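October, and I have become a person who picks up sponge for a living. I said I'd write more here once the new project got going, and it has got going, so put the kettle on – this one's long.

For anyone who missed the last post, I've moved from the Forkent warehouse job to a small team at Gindstead. We're trying to get a pair of robot arms to handle soft and awkward things by learning from examples. Lots of examples. Someone steers the arms through a job, the computer saves what the cameras saw and what the joints did, and then we do it again. And again. Each go is called an episode, which makes it sound far more gripping than it is (sorry).

My current job is called "pick, hold, put back". You bring the hand in over the table, pick up the thing, hold it up for a bit, then put it down inside the tape. I got the hang of it in an afternoon. Doing it well enough for a machine to copy took me a good deal longer!

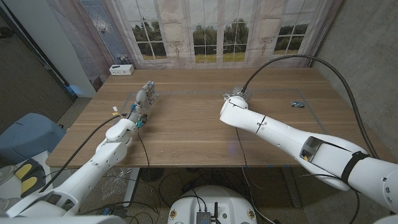
Bartosz Wysocka read a draft of this and wanted me to say that the arms are the easy part, and that what we're really collecting is people's habits. If the person driving always comes in from the left, the robot will believe there's no such thing as the right. He'd also like it known that he warned me about this in my first week and I nodded and carried on coming in from the left.

He did, and I did. When Fouzia went through my first lot she could tell which were mine without looking at the labels. I slow down just before I touch anything, like somebody parking a car, and then I grab. Apparently the early model had learned to do exactly the same, dither and all. I watched it hover over a bit of foam and felt quite seen.

So now we have a sheet. Before each episode it tells you where the object goes, which way round it lies and where the hand begins. It's all shuffled by a little script that Shaimaa Abdel Rahman wrote, and some of the combinations are horrible. You'd never pick them yourself, and I suppose that's the whole idea of having a sheet. My first few days with it I kept "improving" the awkward ones by nudging things a tiny bit towards me. Don't do that. I had to redo a whole morning.

The other thing I hadn't thought about is the beginning. Every episode has a stretch where the hand is just there, open, before it goes for anything, and I used to rush straight through it. I wanted to get on! But the model has to start from somewhere too, and if all it has ever seen is a hand already on the move, it doesn't know what to do with a still one. We now hold still for two seconds before setting off. Two seconds is ages. Try it with your arms out.
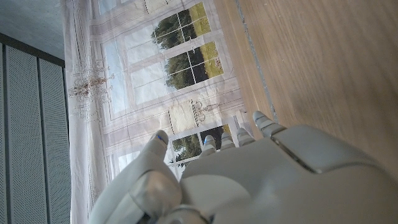 *Fingers out, thumb ready. I see this view in my sleep.*

A few people asked in the comments last time how many of these you need. I'm the wrong person to ask, but our target for this job is 1193 episodes, which Shaimaa worked out from how many combinations are on the sheet plus a pile of extras for the hard ones. I asked if we could round it down to something friendlier and she laughed, so no.

We work in sets of 12 and then stop for a break, and the break isn't optional. It was Farzana Satti's rule from when she did this sort of work at Flaton, and I grumbled about it until I tried skipping one. My episodes after that were dreadful. They weren't failures exactly, just sloppy – a bit late closing the thumb, a bit heavy on the put-down – and sloppy is worse in a way. A proper failure gets marked as one and goes in its own folder. Sloppy sneaks in with the good ones and teaches the thing to be sloppy.

We do keep the failures, by the way. I'd assumed they went in the bin. If I drop something and then manage to pick it up again, that's one of the most useful things I can record all day, as it shows how to get out of a mess. Boonsong Kongkaew is after as many of those as he can get, but he won't let us drop things on purpose. He says you can always tell, and having seen my attempt at a "natural" fumble I'm inclined to agree with him. It looked like bad amateur dramatics.

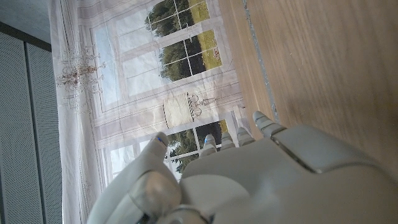

Then there's the small matter of watching it all back, which takes up more of the week than the driving does. Every episode gets four questions: did it start still, did the fingers close before the lift, did the object stay put during the hold, and did it end inside the tape. Anything that gets a "no" is either relabelled or thrown out. I do this with the radio on and my feet on a box. After a long enough stretch you stop seeing a hand at all and it's just shapes going up and down, and that's when I swap with Fouzia.

Foam is the one I've been stuck on. I thought it would be the easy one, being light and soft and not bothered about being squashed. But it squashes! With a hard object the grip comes to a stop and you know where you are, whereas foam just lets you carry on squeezing. My early ones were all far too tight. What's working better for me is getting it across the fingertips and bringing the thumb in to meet it, then leaving well alone. The leaving alone is the bit I have to practise.
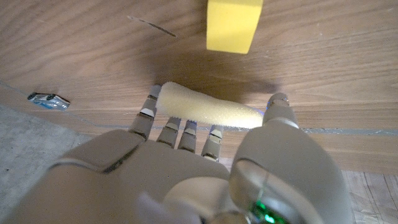
*Palm up, foam held between fingers and thumb.*

Farzana wants cloth next, and there's been talk of borrowing some packaging from Paulauskas for after that, all crinkly bags and floppy lids. I've asked for one week of something with corners first. If you've done this kind of recording yourself and have a trick for staying fresh past the third set of the day, please leave it in the comments, because mine is currently biscuits.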